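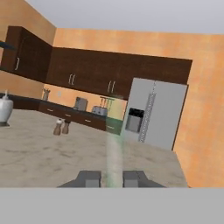
Unit 6: Gathering Demonstrations in a Simulated Kitchen

Notes to go with the afternoon lab. Please read them before you sit down at a station, even if you took the spring course with Naledi Du Plessis and feel you know most of it already - the recording rules have changed a little, and I'd hate for you to lose an hour's work to an old habit.

Last week we talked about what a policy is and why it can only be as good as what we show it. This week you get to do the showing. Each pair will drive the simulated arm through short kitchen tasks in Zwane, our simulator, and save every attempt as an episode. An episode holds the wrist camera view, the arm's joint readings, the state of the gripper, and one plain sentence saying what the arm was asked to do.

Your quota is 67 episodes per pair. That sounds like a lot, I know! Most people find the first ten painfully slow and the rest quite pleasant, so take your time at the start and swap drivers whenever your hands get tired.

Before you record

Open the kitchen layout on your station sheet and drive for a few minutes with recording off. Get a feel for how far the arm moves for a small push on the controller. Look at the room from the wrist view as you do it, and keep in mind that the learner gets this same view and nothing wider. If you had to peek at the overhead window to find the pepper shaker, the learner has no way of knowing how you found it.

Write the task sentence before you move. "Pick up the salt shaker" is fine. "Do the shaker thing" is not, and yes, we have had that one.

While you record

Move at a steady, unhurried pace. Long pauses are a real nuisance, as the learner may pick up the habit of stopping at the same spot and staying there. If you need to think, think before you press start.

Vary your starting pose from one episode to the next, and come at the object from different sides when there's room. The Florwood set from last July has 1729 episodes in it, and a great many begin from the very same pose. Policies trained on it did nicely from there and got lost almost anywhere else.

If you miss a grasp, back off, line up again and carry on. A calm recovery is well worth keeping. Mark it "recovered" in the notes field. If the object ends up on the floor, stop and mark the episode "failed", but please don't delete it, as we'll want those in Unit 8.

Handing in

Put your episodes in the shared folder under your pair number, with a half page on which task gave you the most trouble. Kobe Maes will be in the lab until 6:30 for anyone with controller problems.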